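Search this site
Type a word and press Enter

Teaching the basket task by remote control: a step-by-step guide for new operators

Written by Mehwish Mengal, with corrections from Sohail Lashari
Last changed January 8, 2018

This guide is for people who have finished the safety lesson and will now record their first demonstrations in the practice shop. You do not need to know programming. You need two steady hands, patience, and the habit of writing notes. I wrote it after my own first month as an operator, when I made most of the mistakes which I describe in it.

The task is simple to say. The robot takes a shopping basket by its handle, brings it to the fruit table, puts fruit inside, and leaves it where a customer can take it. You will show this with the two hand controllers of the Endorlow station. The robot copies your hands, the software Jinau records everything, and later the learning program studies the recordings. The program will learn what you did, also the parts you did not want to teach. Please keep this in mind through the whole guide.

Before you start

Check these things in the same order every day:

- Both emergency stop buttons are released, and your helper stands near the second one.
- The controllers are charged. One bar of battery is not enough for a full block.
- The grippers open and close completely when you press the triggers with no object between the fingers.
- All camera views are live on your screen. Wave the arm a little and see that each view moves, or that the arm moves inside it. A frozen view looks very much like a good one.
- The episode name in Jinau has your initials and the correct task number.

If the wrist view is blurry, clean the lens with the dry cloth from the drawer. Do not use the spray for the tables, as it leaves a film.

Step 1. Calibrate your hands

Stand on the mat and hold the controllers at the height of your elbows. Press both side buttons until you hear the tone. Now the robot arms will follow you. Make a small square in the air with each hand. When the robot makes the same square, you are ready. When it makes a leaning square, let go and calibrate again. Haris Chaudhry taught me to do this twice at the start of each block, and I still do so.

Set the motion scale to medium. On the large scale your small shaking becomes large shaking. On the small scale you must step forward and back to reach anything, and the recording becomes too long.

Step 2. Take the basket by the handle

Most beginners look only at the room view for this step. It is better to use the room view until the gripper is above the basket, then change your eyes to the wrist view for the last part.

Open the fingers wider than you think you need. Come down slowly so that the handle is between the two fingers, and stop before you touch the basket floor. Turn your wrist until the flat inner faces are parallel with the strap. Then close with a slow pull of the trigger.

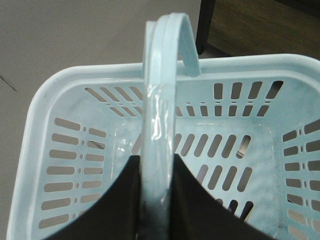

Wrist view with the handle pinched between the two gripper fingers.

When you have closed, wait one full breath. This pause is useful for the learning program, because it separates the grasp from the lift. Next, lift a very small amount, look if the basket hangs level, and continue. If it swings, hold still until the swinging is finished. Please do not try to correct the swing with your hand. You will be late every time, and the robot will learn to be late too.

Some common mistakes in this step:

Closing on the rim. The rim is thick and the fingers slide off it. If you touched the rim, open, go up, and begin the approach again. You may keep the episode if the second approach is clean, but mark it "retry".

Closing at an angle. The handle turns inside the fingers and the basket tips forward. You will feel nothing in your hands, so you must see it on the screen.

Pulling the trigger too fast. It makes a hard knock in the force reading, and Atif Tanoli, who checks our files, will send it back to you.

Step 3. Bring the basket to the table and put it down

Carry the basket low. Keep the elbow of the robot away from the shelf posts, especially on the right side. The arm view does not show you the elbow, so ask your helper to say "elbow" when it comes near something. We agreed on single words for this: elbow, stop, higher, clear. Long sentences come too late.

Lower the basket until it touches the table, wait, and only then open the fingers. Open them fully before you move up. A half-open gripper will catch the handle and drag the basket with it.

The exact place is not important, and it should not be the same every time. Put it sometimes more left, sometimes more right, and turn it a little. The first 148 episodes that our group made all had the basket in one place, and the trained robot was quite helpless when it stood a hand's width away. We recorded them again in March.

Step 4. Put fruit in the basket

Choose the next fruit before you move. It sounds like a small matter, but hesitation is visible in the recording as a zigzag in the air. Say the fruit aloud to your helper, for example "orange, back", and go directly.

For round fruit, come from above, with the fingers on both sides of the widest part. An apple with its stem up is easy. An apple lying against another one is harder; use the side where you have free space, and roll it apart gently with one finger if you must. Lemons and kiwis should be taken across the short side, otherwise they turn.
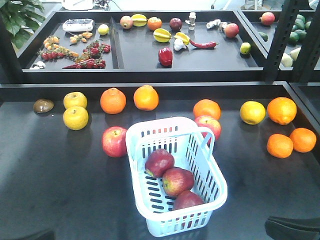
Lower every fruit into the basket before you release it. Do not drop it from the height of the handle. Dropped apples bruise, and they also jump in unexpected ways, so that two episodes with the same movement have different endings. Approach from the open side and keep the wrist away from the handle. If the fruit falls on the table, you can pick it up again in the same episode. If it falls on the floor, stop the recording and mark it "lost object".

Leave the tomatoes on the vine and the chilies in the tray for now. They are a separate task with softer finger pads, and the force limit is different. Irfan Halim has written the page for that one.

Change the arrangement of the fruit after every episode. Mix the colours, put some fruit close together and some far apart. Your helper can do this while you save the file, but the arms must be paused first and you must say "paused" aloud.

Step 5. End the episode properly

Bring both arms back to the rest position, slowly, and press the red key once. Jinau asks you for a result. There are only three answers: good, retry, bad. Be strict with yourself. A bad episode with an honest mark does no harm, but a bad episode marked as good is very difficult to find later.

Write one line in the notes field. "Second apple slipped, took again" is enough.

Step 6. Driving the base between the areas

When the arm task is going well, you will also drive the base with the thumb stick. Before you drive, look over the aisle on the room camera and then walk along it yourself. The wheels do not like loose cables, labels or small fruit.
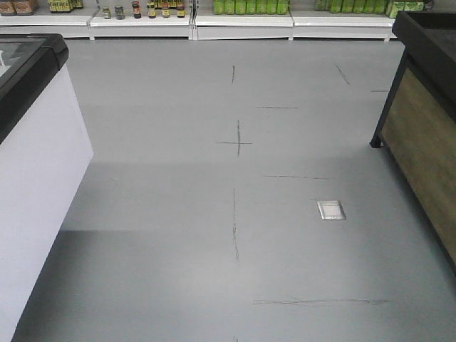

Photo: Usitz training room / M. Mengal

Drive in the middle between the counters and turn only where you have space on both sides. The counters have corners that are wider at the top than at the bottom, so the distance at floor level can deceive you. Judge it from the rim. Keep the arms folded while the base is moving, and never drive and reach together, even if the software permits it.

Push the stick gently and release it gently. The base continues a little after you let go. Practise stopping in front of one shelf section until you can do it without correcting, then try it from the other direction.

How many episodes to record

A block has a fixed length and then you rest. Our target for the basket task is 300 good episodes for each operator, and the full set will be 1,000 when all the operators are finished. At this moment we have 228 which passed the check. Please do not hurry for this number. Tired hands make nervous recordings, and I have deleted a whole afternoon of mine for this reason.

If something goes wrong

The arm does not follow: release both side buttons, stand on the mat, calibrate again.

The arm follows but with delay: save, close the extra camera windows, and test with the small square.

The gripper stays closed: do not pull the object out by hand. Pause, press the open command on the screen, and call Sohail Lashari if it is still closed.

The recording has no sound tone at the end: the file was probably not saved. Check the list before you start the next one.

Questions and corrections can be written on the sheet beside the station. I read it in the mornings and change this page when needed.

Related pages
Safety lesson for operators and helpers
Soft produce: tomatoes and chilies (I. Halim)
Marking and checking episodes in Jinau
Cleaning the finger pads
Endorlow station: charging and storage
Words we use on the floor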